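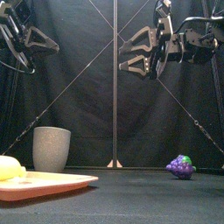
Two arms over a black tabletop, dark cloth behind.

Print this page | E-mail this page

Speaker notes: Why I Still Love a Paper Map

Slide 1. Wait for the lights. Say hello, ask who came here tonight by following a blue dot on a phone. (Hands will go up. Mine too!)

I got into maps through my grandmother's glove compartment. She had a county road map folded so many times that Lockwood had vanished into a hole at the crease. We drove to Lockwood every summer anyway. That hole is where I learned that a map is a thing somebody made, with choices in it, and I've been hooked ever since.

Slide 2. The scale slide. Go slowly here, people get lost in the fractions. One inch on the old Avden sheet covers a mile of ground. Hold up the sheet. Pass it around if the group is small, and ask for it back before the break.

Talk about what gets left out. The Avden sheet has 288 named places and I've walked to a good many of them, and plenty are just a bend in a creek or a field with a gate. Somebody went out and asked what people called that field! Read two or three names aloud. Let them laugh at Catar Bottom.

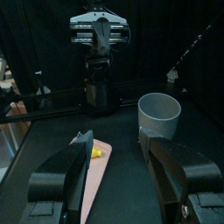
LOCKWOOD, October 20, 2024

Slide 3. Contour lines. My favorite part, so watch the clock: eight minutes, no more. Close lines mean steep, wide lines mean an easy stroll. Do the knuckle trick: make a fist, draw rings around each knuckle with a washable pen, then flatten the hand. There's your contour map. Kids get it faster than adults do, and they want to draw on everything afterward.

Slide 4. Folding. Demonstrate the accordion fold, then the bad fold, then the way I really fold it when it's windy.

Slide 5. The Catar ridge walk. This was in July, 12 miles, with a dead phone from mile four onward. I took a wrong turn at the spring and the map got me out, once I'd stopped being stubborn and turned it to face the way I was facing. Mention the blackberries. Skip the part about the boots if we're running late.

Slide 6. Where to start. Pick a sheet that has your own house on it. Find the house, then find the nearest name you've never heard of, and go there. Bring water and a pencil. Write on the map, please, it's yours.

Questions, 20 minutes. Someone always asks about magnetic north. The short answer is on the back of the handout.

Filed under: Talks & Walks, Maps

Recent talks
Reading a River From the Bank
Old Road Names of Avden
Your First Compass
What the Surveyors Left Behind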